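The Quiet Return of the Pale Wood Surface

CLAVOLSTEAD. When the municipal library in Clavolstead reopened its upper reading room in May, visitors remarked first on the tables. The dark green tops that had served the building for more than 40 years were gone, and in their place stood long surfaces of pale wood, left without cloths, pads, or glass.

The change reflects a wider preference among schools, clinics, and public offices in the region. Furniture buyers who once asked for deep browns and high polish now request light colors and a low sheen. The workshop of Lozano, which supplied the reading room, reports that pale tops account for most of its institutional orders.

Much of the appeal lies in the grain. On a dark, heavily stained top the figure of the wood is largely hidden. On a light one it becomes the main ornament of the room, and a buyer is well advised to look at it with care before a top is approved. 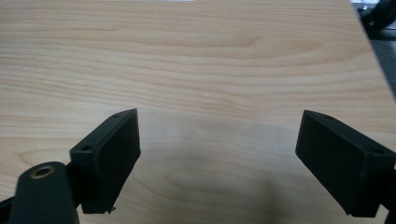 Long bands of grain in beige and honey tones, with a curved swirl at lower left.

Efthymia Konstantinidis, who selects the tops at Lozano, divides grain into two broad kinds for her customers. Straight, close lines give a calm surface and are generally requested for desks. Wide arcs and swirls draw the eye and are more often chosen for meeting tables, where the top is seen from several sides. The two kinds frequently occur on a single piece, and she asks customers to decide which end will face the door.

The finish deserves equal attention. A glossy coat reflects overhead lights and tires the reader. A matte or satin coat spreads the light softly, although it shows grease from the hands sooner. The library settled on satin after comparing samples at a window desk at four in the afternoon, when the sun in the reading room is lowest.

Floor color was the subject of longer discussion. Pale wood on a pale floor can make a room look unfinished, and a strongly patterned carpet competes with the grain. A plain carpet in gray or blue-gray has become the usual answer, and it allows the edge of the wood to be seen clearly from across the room.
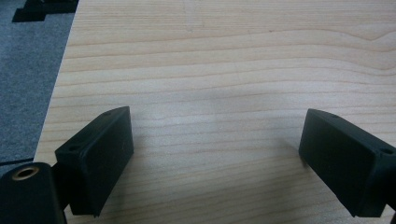
Filippos Gavalas would urge caution before any institution follows the fashion. A light top, he maintains, records every pen stroke and coffee ring, and a budget that covers the purchase but leaves out the upkeep will be regretted within a few winters. He would set aside $180 per table for refinishing and would keep at least one dark table for children's crafts.

The library has adopted part of that advice. Tops are wiped each evening with a barely damp cloth and dried along the grain. Ink is not permitted in the upper room, and refinishing will be reviewed each May.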